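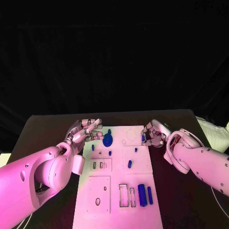 I've had the Hulum gear board for 11 weeks now, long enough to get past the new-toy stage, so I figured it was time to write it up. Short version: I like it a lot, I have two gripes, and one of them is my own fault.

If you haven't run into one of these, it's a big white rectangular board with holes and pockets in it, and a set of blue parts that go in them. There's a gear, there are little pegs, and every piece has a home. You fit everything in, you pull everything out, you do it again. It sounds like something for a preschooler and I bought it thinking my niece would get most of the use out of it. She's had it twice. I've had it pretty much every evening since August.

The board itself is the best part. It's large - larger than I pictured when I ordered it, so measure your table first - and it stays put when you lean on it. White was a smart choice with blue pieces, too. I keep a dark tabletop and a nearly black curtain behind it in the back room, and everything pops. I also have a pink light going in there most nights, which turns the whole board a kind of strawberry milk color, and I can still find a small peg without squinting. My old Gillel board was gray with gray parts (why??) and I gave up on it in a week.

Now the gears. The big one has a small raised hub and good crisp teeth around the rim, and it's a pleasure to pick up. It drops into place with a soft little click that I'm slightly addicted to. Kwok-wai Tsang, who talked me into buying the thing, says his clicks louder than mine, and we've had a longer conversation about that than I'd like to admit.

The pegs are where I start grumbling. They're small! Fine once they're standing up in the board, but drop one on the carpet and good luck. I've lost one already (that's the gripe that's my own fault). Salazar, the shop I ordered from, sells spares in bags of 13, so I now own a lifetime supply of pegs and still check the vacuum before I empty it.

My other complaint is the outlines. The big round pocket has a nice clear circle marking it, but some of the smaller spots could use a bolder line. The first couple of nights I kept trying to put things where they didn't belong and then blaming the part. You do learn it, but a printed layout card in the box would've saved me some muttering.

Cleaning is easy. Damp cloth on the board, parts in a bowl of soapy water, let it all dry on a towel. Mine still looks new after 100 rounds or so of being put together and taken apart, and I'm not gentle.

Cheng-en Tsai asked me if the Wallus version is worth the extra money. I borrowed one for 7 days and I'd say no, unless you really want the carrying case. The pieces fit a hair tighter, and I found that more annoying than impressive.

I'm giving the Hulum four stars out of five. Buy the spare pegs at the same time and save yourself the second shipping charge.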